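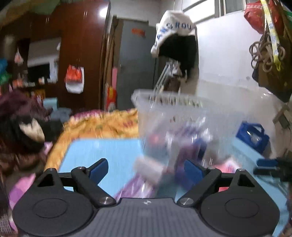

October, late, should be asleep

Box first today. The clear plastic one, everything still in it. I wanted to start with something easy and of course picked the one thing that isn't - slick sides and you can see straight through it, so half the time you aim at the stuff inside instead of the wall. Ekow says the rim is the only sane place to grab. He's right but I want side grips too or the comparison is worthless.

Blue pads stay on for now. The spare pads from Seroner are harder and I hate them after one morning. Squeak on plastic. Sofia likes them for carton edges so we'll keep a pair, fine.

Grip count at lunch was 203. Sofia Chatzigeorgiou keeps the tally and won't let anyone else touch the pencil.

Thumb is sore. Handle pull is stiffer than the old Clokel one, which was sloppy but you could go all day with it. Wrote "return spring??" on my wrist and then washed it off like an idiot. So writing it here. Return spring. Ask Urkside if they have a lighter one, and how long, and not to send it to the old adress again.

Afternoon was packaging. Cartons no trouble, flat faces, close and lift. The crumpled clear stuff is another matter. No edges to speak of, you pinch where you think it is and get one layer, or air. Tried coming in slower, tried wider, tried from the loose end. Ekow Ametepe thinks we should log every try including the misses and I said yes before thinking how much typing thats going to be.

Glare on the blue table bugs me too. Want to move it a foot over and see what the camera makes of clear plastic without the bright spot. Later.

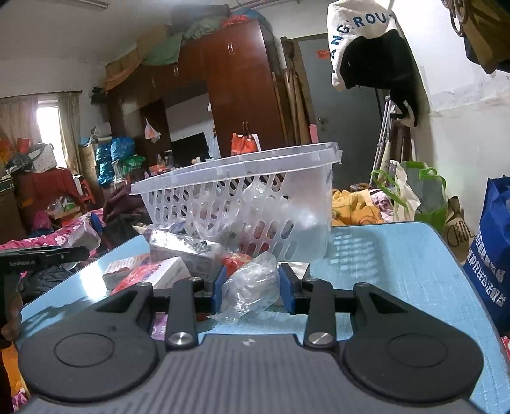 Tomorrow

Same objects, hard pads, no swapping halfway through because I got annoyed.

Basket by the rim, then by the slots. 22 tries each way.

Call Rezende about the wrist mount. They quoted 1,411 in the spring and now its 1,213, and I'd like to know what they took out.

Charge everything TONIGHT. Did not do this last night.

Tape for thumb.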